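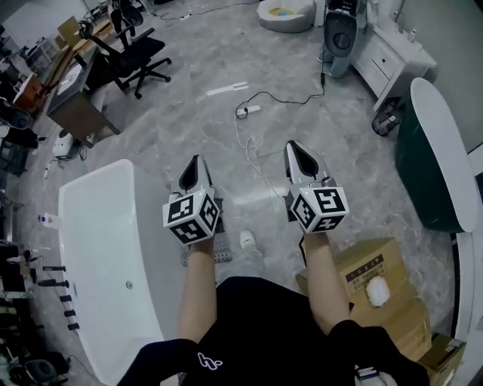

What should an operator do if a gripper stops closing in the middle of a run?
Take your finger off the trigger, say "stopped" out loud, and set the gripper down before you look at it. Looking at it first is how we came to have this meeting.

Team > Operations > Meeting minutes
Filed under: Safety & Incidents

Minutes, hand-held gripper group, July

Chair: Tülin Ertürk. Minutes taken by the Zuvance side, under mild protest.

1. Previous minutes
Approved with one correction. The last set said the spare cables had been "put away." This has been changed to "moved."

2. The pinch incident
Tülin went through the log. On run 42 of the bathroom task, the operator squeezed the trigger and the fingers closed halfway and stayed there. The operator reached in with a free thumb to find out why. The fingers then finished closing. The thumb is fine, the operator is fine, and the operator has asked not to be named, a request somewhat weakened by the size of the bandage.

The log shows the close command being sent 8 times in a row while the drive reported a stall. When the stall cleared, the drive carried out the last command it had been given. Grosville, who make the drive, call this correct behavior. The meeting accepted that it was correct and asked whether it could be correct more slowly.

Agreed: after a stall the drive is to drop its queue and wait for a fresh squeeze. Ostik will write the change. Until it is installed, a stall means power off, whatever the operator believes they can see between the fingers.

3. Lost tracking
A separate fault, though it turned up in the same session and has been blamed for everything since. The tracker lost one of the marker cubes for 400 milliseconds and then picked it up again facing the wrong way. For that stretch the recording has the operator's wrist turning in a manner that would have needed a doctor.

Ahuja thinks it is glare. Ostik thinks it is the calibration. Both have thought so since spring, and the discussion was allowed to run for 5 minutes before the chair moved on. Each will test the other's theory, which the chair believes will get it done faster.
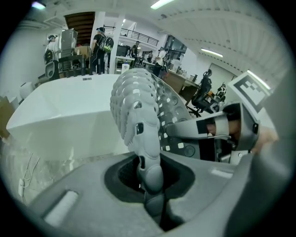
GROSVILLE TEST ROOM, July — The second half of the meeting was held standing up, at the bench.

4. Segmented finger
The soft segmented finger was looked at next to the angular one. Ahuja reported that it sometimes hangs up on its way back to rest and then lets go all at once. It is soft enough that this hurts only the data. Even so, it goes on the stall list with the other one, and the same power-off rule applies.

A proposal to fix it with talcum powder was noted and not minuted further.

5. Floor cables
Raised again. There are cables and a power strip on the floor, and operators walk while watching their hands. Tülin asked for the walking route to be agreed before each session and kept clear of cables. Tape was suggested. It was pointed out that tape was suggested last time, and that the person who suggested it was holding the tape.

6. Actions
Ostik: queue change in the drive, then a bench test with a pencil in place of a thumb.
Ahuja: calibration check.
Ostik, also: glare check, with blinds down and then up.
Zuvance: stall rule printed large and put where the grippers are charged.
Tülin Ertürk: walking route; also the tape.

7. Any other business
The bandaged party asked whether run 42 could still be used. It can, up to the thumb.

Next meeting at 10 a.m., same room, after Ostik has the pencil results.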